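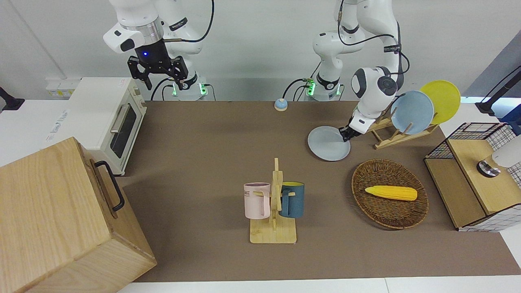 Home Society and ideas Is a self-taught person "educated"?

Is a self-taught person "educated"?

Posted by Hajar Ragab

I am writing a short essay for an evening course and I have a problem with one word. My grandfather left school at eleven, but he read philosophy all his life and could discuss it with anybody. My teacher says I cannot call him "educated," only "well read." In my first language we have one word for both. Is there a real difference in English, or is it a matter of respect for diplomas? The essay must stay under 496 words, so I cannot explain too much.

Thabiso Steyn
3 replies, 60 points

In everyday English, "educated" usually suggests school, but you may write "self-educated," and your teacher should accept it. I would separate two questions. The first is how a person got his knowledge. The second is what he does with it, for example whether he can doubt his own opinion. A diploma answers only a part of the first one. I suggest that you say in your opening paragraph which meaning you use, and then keep it until the end. One sentence is enough.

Khôi Võ

Just write "well read" and get the grade.

Eylül Soylu

I don't agree with Khôi. "Well read" speaks only about books. If your grandfather discussed ideas with other people and changed his mind sometimes, this is more than reading. Maybe "learned" (two syllables, learn-ed) is the word you need, although it sounds a little old. Please check also "cultured," but be careful with it, many readers hear social class in this word.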